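June, notebook 2, bimanual handheld set

9:40. Picking up from the last page. Question is still whether the relabeling step does anything or if we've been fooling ourselves. Seung-woo's version: take both handheld trajectories, throw out the left-right timing as recorded, re-align on finger width events (first close, last open), then train. Mine: leave the timing alone, fix the clock offset properly, train. Same policy, same seeds, same everything else.

Data freeze: 2,096 demos after filtering. Puspita dropped anything where the tag on either side was lost for longer than the gap limit. Limit lives in the config, don't hardcode it again (me).

Held out 200 for offline eval. Not touching those. Cherry Mae has them in the Samonte folder, read only.

10:15. Clock offset. Did the tap test, fingers closed, tap both grippers together, look for the spike in both IMU streams. Left stream leads. Offset isn't constant over a session, it drifts, so one number per session is wrong and that probably explains the ugly left-hand lag in the last batch. Now doing a tap at start AND end and interpolating between. Keisha wants a tap in the middle too. Fine for long sessions, overkill for short ones I think. Leave it to whoever is collecting.

Wrote the interpolation, forgot the sign, everything got twice as bad, fixed the sign. Replotted. Widths line up now on the ones I spot checked by eye.

11:30. Trained both arms of the comparison on Manico overnight settings but shortened. Loss curves look the same, which tells us nothing. Old lesson. Wait for rollouts.

Leonora asked why not mix the two (offset fix first, event alignment second). Good question, don't have a good answer, put it in the queue as third condition. Call it C.

A = event alignment only
B = offset fix only
C = both

13:05. Rollouts, B first. Durnesik station, desk items reset from the printed layout. 67 trials per condition, order shuffled so we don't get the afternoon light all in one condition. Last time the sun came round and the tracking went to pieces and we blamed the policy for it. Blinds halfway, tape mark on the cord.

Scoring same as before: grasp, lift, place, each scored separately. Keisha scores, I run. Swap halfway.

Early impression from B, not scored: approach is smoother, the hand that's waiting really waits. Under A the waiting hand tends to creep in. Makes sense if the alignment squashes the pauses. Event alignment treats a pause as dead time, but a pause is sometimes the person looking, and the policy needs to learn that. Write this down properly for the report, Seung-woo will argue.

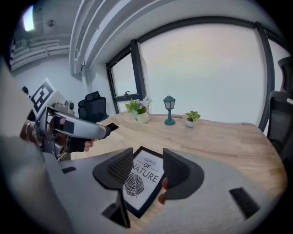
14:50. Flat things are still the worst category. Fingers come down on either side, tips touch the desk, pads deflect outward, and then the width reading says more open than the object really is. So the recorded width at contact is biased for anything thin. Same bias in both conditions so it shouldn't hurt the comparision, but it hurts the absolute number. Idea: regress the bias out from tip height above the desk plane. Needs desk plane per scene. We have it for the newer scenes, not the old ones.

Seung-woo says just collect thin objects with a steeper wrist angle. Maybe. Don't want to teach collectors a special trick per object though, the whole point was people grab stuff how they grab it.

15:30. Swapped, Keisha running. Two people scoring does matter: she's stricter on place than me. Went back and rescored my half from the recordings using her rule (object still when released, no nudge after). A few of mine flip to fail. Put the rule in the wiki so we stop doing this.

16:20. Condition A finished. B finished. C not started, Nulent box is busy untill tonight.

Result so far, words only, numbers in the sheet after Puspita checks my join: B better than A on place, no real difference on grasp, lift too close to call. Offline error on the held out set says the opposite for grasp, A slightly better. Would trust the rollouts over that. Offline eval rewards matching the aligned timing and A's labels were aligned the same way as A's targets, so of course. Need to score both against the raw timing with offset fix. Redo.

To do
- rescore offline, both conditions, same reference
- C training tonight, Cherry Mae has the slot
- tap test at end of session: add to the checklist, people skip it
- ask Leonora for desk plane on old scenes, or drop them
- thin object width bias, plot recorded width vs caliper, a handful of objects is enough
- check tag print on the left unit, measure the side lenght against what's in the config

17:45. Quick look at one of the A failures frame by frame. Left closes early, right isn't there yet. In the raw demo the left person's hand sat open a good while before closing. After alignment that wait is gone. One case, not evidence, but it's the story I'd expect. Pull more tomorrow, pick them at random this time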